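HD107 Reading Old Furniture
Handout 2: Wear, scuffs and other evidence
Tutor: Neema Laizer

Bring this to the session along with your torch. If you have lost the torch already, Kwan-ho Man has a drawer of them in the store and will lend you one in exchange for your student card, which he treats as a hostage.

Where we had got to

Last time we looked at joints, and most of you can now tell a hand-cut dovetail from a machine-cut one without being told which is which. Joints tell you how a thing was made. Wear tells you how it was used, and owners lie about use a good deal more than makers lie about joints. I once read a sale note for a kitchen table "kept for best". It had knife cuts down one long side and the burnt ring of a saucepan in the middle.

Wear has a direction

People are creatures of habit and furniture keeps a record of it. A drawer pulled by a right-handed person with a full cup in the left will wear more on one runner. A chair dragged back from a table wears at the back of the rear feet. A chair tipped by a teenager wears there too, only faster, and usually splits at the seat rail as a bonus.

So before you write "worn" in your notes, write where, and which way the marks run. "Worn" by itself earns no credit. I have marked a great many scripts containing "worn", and several containing "very worn".

Words we shall use

Scuff: a shallow mark on the surface finish, left by something rubbing. It may add material as well as remove it. Black heel marks are deposits.
Scratch: a narrow line cut into the finish, sometimes into what lies under it.
Dent: the surface pushed down but not broken. On softwood, dents can sometimes be steamed out, so their absence proves little.
Bruise: a word dealers use for a dent when they would like it to be smaller.
Patina: everything on this list, plus money.

Painted and pale surfaces

Students go straight for the dark oak and leave the white-painted things in the corner, which is a pity. Pale surfaces are very good teachers. Dirt shows, grey rubbing shows, and every careless thing put down on them shows. A white bench top in daily use gives you more to write about than a mahogany sideboard that has been polished every week by somebody's aunt.

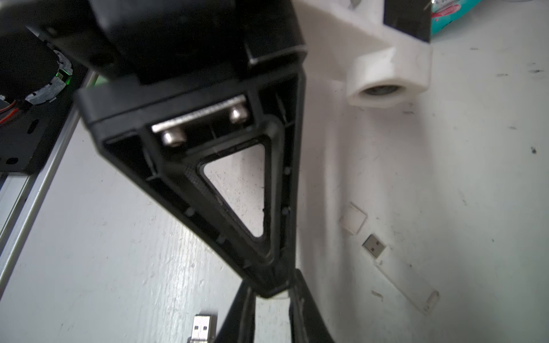
Fig. 1. Scuffs and grey speckles on a white work surface.

Start with the marks that cross other marks. The one on top came later, and with patience you can put a rough order to a surface that looks at first like plain mess. Then use the torch from the side, very low. Lit from overhead, a dent and a stain can pass for one another all afternoon. Lit from the side, the dent throws a small shadow and the stain does not.

Do not clean anything first. Tuva Lie, who taught this module before me, kept a damp cloth pinned to the wall with a label reading "the enemy", and I have inherited both.

False wear

There is a healthy trade in wear that never happened. The methods are not subtle: chains, wire brushes, a bunch of keys in a sock, strong tea. Faked wear tends to be even. It turns up on the middle of a panel, where no hand or foot would ever reach, and it goes missing from the underside of the drawer front, where every hand goes. Wormholes made with a drill run straight in. Real beetles wander.

The Platness dresser, which you will meet in November, has been distressed twice, by two people with different ideas. Try to find where one stops and the other starts. Yi-chun Lau's essay on it is in the module folder and is better than mine.

For next time

1. Choose one surface you use every day. Kitchen worktops are ideal. Phones are not furniture.
2. Draw it from above, plain outline, and mark the wear on it with arrows for direction.
3. Write a page on who uses it and how, going only by the marks. Leave out what you already know. If the marks disagree with what your flatmates claim, go with the marks.
4. Find one mark you can't explain and bring it as a question.

Reading

Shek course reader, chapter 13, on finishes. The chapter on varnish may be skipped by anyone who values their evening.
Szu-yu Su's notes on school desks, in the module folder. Read the section on inkwells and ignore my remarks in the margin.

Room 807 until further notice. The lift stops at seven. There are stairs after that, and the fourth tread is a lovely example of wear at the leading edge, so have a look on your way up.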